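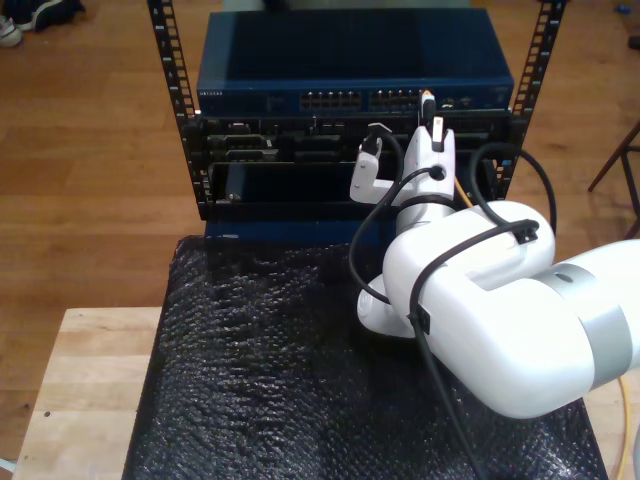

A two-finger gripper holds a cable connector up to the right-hand bank of ports on a rack-mounted switch.

Patching by arm

Okorano looks after small network racks for shops, clinics and warehouses. The equipment is built up and cabled at its workshop, tested, then driven to the customer. Until last August every patch cable was plugged in by hand. Part of that work now goes to a robotic arm, and the six technicians on the build side have had their jobs rearranged to suit.

The arm does one thing. It takes a network cable by the plug, lines it up with a numbered port and pushes until the force reading shows the latch has caught. If the reading is wrong it backs off, tries once more and then stops and asks for help. The software, supplied by Brerkunetti, reads the port plan from the same job sheet the technicians use.

Speed was never the argument. A practised person can fill a switch faster than the arm can, and the managers said so when they bought it. The argument was faults. A plug that sits one port to the left of where it should be will often pass a power-on test and fail on site, and a return visit takes a technician out for most of a day. In the year before the change, Okorano logged 395 return visits, and put 100 of them down to cables in the wrong port or not fully home.

Gwion Watkins has built racks there for longer than anyone else on the team. His day used to be cabling from start to finish. He now spends the first hour setting out jobs: fixing the rack at the right height, checking that the rails are square, and laying the cables where the arm can reach them.

"I handle fewer plugs and more paperwork," he says. "If the plan is wrong, the arm will follow it exactly. So I read the plan properly now, which I can't say I always did."

He also does the tidying. The arm cannot dress a bundle or tie it back, and it has trouble with any cable that has been stored in a tight coil - the plug twists in the grip and misses the opening. Those are still done by hand.

Pay was the harder discussion. Technicians had been paid a bonus on racks finished per week, and the arm made the figure meaningless. After two months of talks it was replaced with a flat payment of 900 pounds a year for those trained to set up and clear the machine. Four have taken the training. The other two have moved to site work, one by choice.

A second arm is on order for the Negussie contract, where the racks are larger and the cabling is denser. Watkins has asked for the bench to be raised before it arrives.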